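Old office computers deserve a screwdriver before they get a skip

Bahman Kermani
September 15, 2021

Every few years an office changes its desktops and the old ones go into a cage by the loading door. They are collected, weighed and paid for by the kilo. I think this is a poor way to treat them, and I think most of the people who sign the paperwork would agree if they had ever taken the side off one.

I have been opening tower computers for most of my working life, first at Cesmont and now at the repair shop on Skestgate. An ordinary business desktop, laid on its side with the panel off, is one of the easiest machines in the building to understand. 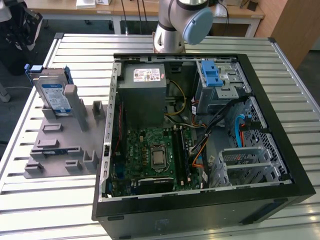
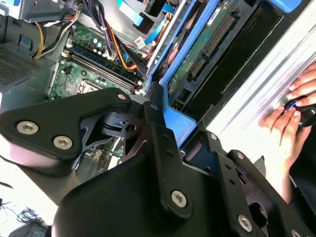 Business desktops of this sort were designed by people who expected them to be repaired. The parts you touch are often coloured so that you know to touch them. On many models a blue tab means pull here or press here, and the drive comes out in its caddy without a fight. Memory is held by a latch at the end of the slot. The power supply has its ratings printed on a label. A patient fifteen-year-old can learn the layout in an afternoon, and I have taught several.

Compare that with a thin laptop, where the battery is glued down and the memory is soldered to the board. When one of those fails, I often have to tell the owner that the cheapest repair costs more than they want to spend. I rarely have to say it about a tower. A tower usually has one bad part and a lot of good ones.

Last year we took in 1138 desktops from offices in the area. Of those, 454 went back into use as whole computers, most of them with nothing more than a new drive, a clean and some fresh thermal paste on the processor. Many of the rest gave up their memory, power supplies and drive caddies to keep others going. What was left went for metal. I would like the first number to be higher, and the main thing stopping it is how the machines reach us.

They reach us badly. They are stacked five high without cardboard between them. Side panels are bent so they no longer slide off. Power leads are cut with pliers, for reasons I have never had explained. Worst of all, drives are wrenched out by someone in a hurry who has been told to protect the data, and the caddy is thrown away with the drive. A caddy is a bit of plastic that weighs almost nothing, and without it the next drive has nowhere to sit. We buy them second-hand, one at a time, which is silly when a bin full of them was thrown out the week before.

I understand the worry about data. Offices should worry about it. But a drive can be wiped properly and a certificate given, and if the policy says it must be destroyed, the drive can be slid out and destroyed while its caddy stays behind. It takes a minute. At Plarnska, where they replaced a whole floor in April, they did just that. One person took the drives out, put the caddies in a box and taped the box to the pallet. Nearly all of those machines are on desks again.

The other argument I hear is that old desktops use too much electricity to be worth saving. Some do. A machine left on all night by an office with fifty others is a fair case for replacement. A machine used for two hours an evening by someone doing a college course is a different matter, and making a new computer takes energy and metal too. I would not keep everything, and I have sent plenty of tired old boxes to the shredder without regret. I only want somebody to look first.

Looking is slower than weighing, and this is where the money comes in. A scrap contract pays on the day. Sorting costs wages before anything is sold. Shahbazi, who run the collection for several of our offices, now keep machines under a certain age to one side for us and charge the customer a small handling fee. Few customers have complained. I would like to see that written into every contract for more than a handful of machines, so that it does not depend on who happens to be driving the van.

If you are responsible for a cupboard of old towers, pick one and open it. Unplug it first, lay it on a table and take your time.

Comments

martin_h
Agree about the caddies. We had a tray of them at work and someone binned the lot during an office move.

Ottoline
You are a bit kind about the power use. Ours were left on day and night for six years and the new small ones cut the bill. I take the point about home users though.

deskside
Do you accept single machines from the public or only from offices?

Bahman Kermani
Single machines are fine. Bring it to the counter and please leave the side panel on.

We use cookies to remember your settings and count visits. Accept | Manage choices

Contact | © 2021 Bahman Kermani | Back to top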